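I've gone off big kitchens. There, said it! We had one in Whitcombe, all drawers and pull-out larders, and I spent half my life hunting for the nutmeg. Then we moved to Firnwood, into a flat with a galley you can cross in two steps, and I cook more than I ever did (better too, though my sister might argue).

Part of it is money. The fitter in Whitcombe wanted £322 for one corner unit with a swivelling shelf, and we paid it, and I think it held a salad spinner and some birthday candles. You buy cupboards and then you buy things to put in them. I did it for years and quite enjoyed it, to be fair.

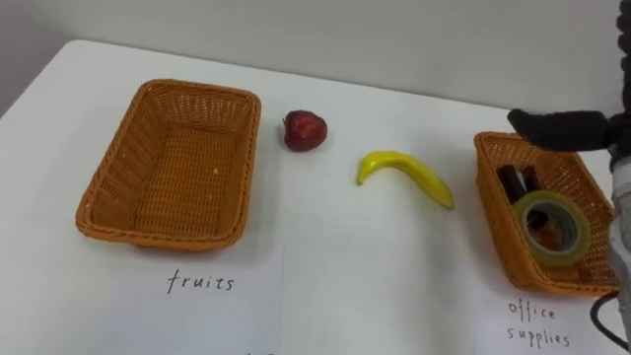 ## What I'd keep

A table, first of all. A plain one you can spread out on, and a basket or two for whatever's come home from the shops. I'd keep one sharp knife, the big pan and my gran's colander, and I'd fight you for the colander.

My old neighbour Arlindo Holanda thinks I'm talking rubbish. He bakes for his whole street, he's got 30 tins, and he says a small kitchen is fine until you've got dough proving and a child wanting toast. Fair point! If you bake like Arlindo, have your enormous kitchen with my blessing.

But most of us are doing pasta at half past six with the radio on, and I do wish the brochures would remember it. The last one through our door had an island in it bigger than my bathroom.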